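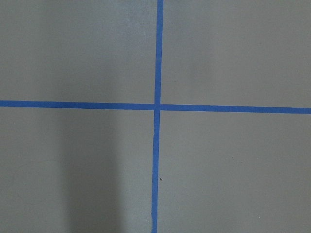 Tape is a stopgap, a reader of the previous edition wrote to the publisher, and a book on workroom layout should go straight to engraved lines and fitted dividers. The same letter asked for the present chapter to be cut to a page.

It has been kept at full length. Most surfaces in a small workroom are marked with tape first, and many are never marked with anything else. The faults found in taped layouts also turn up later in painted and engraved ones, where they cost more to correct.

Chapter 2
Dividing a Flat Surface

Contents of this chapter
2.1 Zones and boundaries
2.2 Choosing the tape
2.3 Setting out a cross
2.4 Tolerance and drift
2.5 Labelling
2.6 Removal and re-marking
Review exercises

Before you start
You should be able to measure a benchtop, find its centre by diagonals and check a corner for square (Chapter 1). You will need a steel rule, a pencil, a roll of low-tack tape and a clear surface.

2.1 Zones and boundaries

A zone is a part of a surface set aside for one class of item or one stage of a task. A boundary is the mark that separates two zones. On a sorting bench the zones usually hold incoming items, items being checked, items passed and items set aside. Four zones are the most that can be made with two strips of tape, and the cross is therefore the commonest layout in small workrooms.

Zones need not be equal. A cross placed off centre gives one large zone, one small zone and two of middling size, and this often suits the work better than four matching rectangles. Incoming items arrive in a heap and want room. Items set aside are usually few. The user should decide the sizes before laying tape, however, and record them. A layout that is unequal by accident is hard to reproduce on a second bench.

The boundary itself takes up space. An item resting on the tape belongs to no zone, and the bench rules should say what happens to it. Two conventions are in use. Under the first, the item is returned to the zone it came from. Under the second, it goes to the zone that holds the greater part of it. Either is workable if everyone at the bench follows the same one.

2.2 Choosing the tape

Three properties matter: contrast, adhesion and edge quality.

Contrast is judged against the bare surface under the lighting in which the bench will be used. Saturated blue on matt grey reads well and is widely used. Clear and beige tapes are poor choices on most benchtops. Gloss surfaces are harder to mark clearly in any colour, as reflections can hide part of a strip.

Adhesion should be just sufficient to resist sliding items. Painter's tape is adequate for light goods. For heavier goods dragged across the boundary, a vinyl floor-marking tape is preferred, although it is slower to lift and may leave residue.

Edge quality is the crispness of the line at each side of the strip. Torn ends, stretched sections and bulges all reduce it. Stretching is the usual cause – tape pulled taut from the roll and pressed down by hand will creep back and curve.

2.3 Setting out a cross

The method below is for a bench 600 mm deep. Adjust the offsets for other sizes.

Mark the front and back edges of the bench in pencil where the first strip is to run. Measure both marks from the same end. Fix the tape at the back mark, unroll it without tension to the front mark, and press it down from the middle outwards. Lay the second strip in the same way, with both marks measured from the front edge.

Lay each strip in a single length. Where a strip is made up of two pieces meeting at the crossing, the pieces rarely line up, and the result is a step in the boundary. The step may be small, but any dimension taken from that strip will differ according to which piece was used.

At the crossing one strip passes over the other. Burnish the overlap with the back of the rule – a lifted edge here collects dust and will catch light items.

2.4 Tolerance and drift

Drift is the sideways departure of a strip from its intended line, measured between its two ends. For hand sorting, drift of up to 2 mm can be ignored. Larger drift seldom affects the sorting itself, but it does matter where trays or templates are to be placed against the tape.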